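Dinell Users Board > Cell Maintenance > Garment handling

Subject: Fingertip wear and pinch height on the garment cell

s.bergmann
Our garment cell at the Prustach site is due for its fingertip inspection. The maintenance sheet calls for replacement of both fingers at 2,000 cycles. I would like to know whether other sites follow this interval or inspect by condition. We work mainly with thin knit tops on a padded gray surface.

a_lebrun
We follow the sheet. Replacement is done in pairs, and the pinch height is taught again afterward. Please do not carry over the old value.

killian.marchal
I must disagree with the fixed interval. At Brarnero we inspect every 32 hours of running time and replace only when the tip edge is rounded. Pairs have lasted well past the figure on the sheet. The more common fault in our records is a pinch height set too low, which presses the tips into the padding and wears them early.

Our practice is to check the height on a sleeve joint, where the fabric is bunched and the seam gives the fingers something to hold.

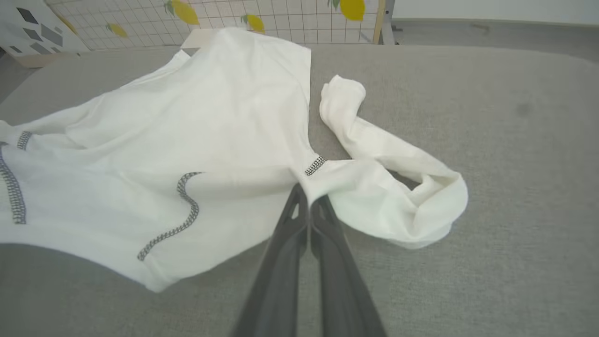
The arm is then lowered in small steps at reduced speed until the tips meet the cloth, and the value is recorded before the fingers close. We repeat this 3 times and enter the highest reading.

a_lebrun
The highest reading will miss single-layer fabric. The middle reading is the correct one.

killian.marchal
It has not done so here. We do not handle single layers away from a seam.

P. Amato (moderator)
Both methods are in use at member sites. Members are reminded that the arm must be locked out before any finger is removed, including for inspection. Please also state the finger type when quoting wear figures. The Isaksson pattern and the older one do not wear alike.

s.bergmann
Ours are the Isaksson pattern, fitted in December. The counter stands at around 1,700. I will inspect now, replace at the sheet interval, and record the tip condition for comparison.

a_lebrun
Please check the mounting screws also.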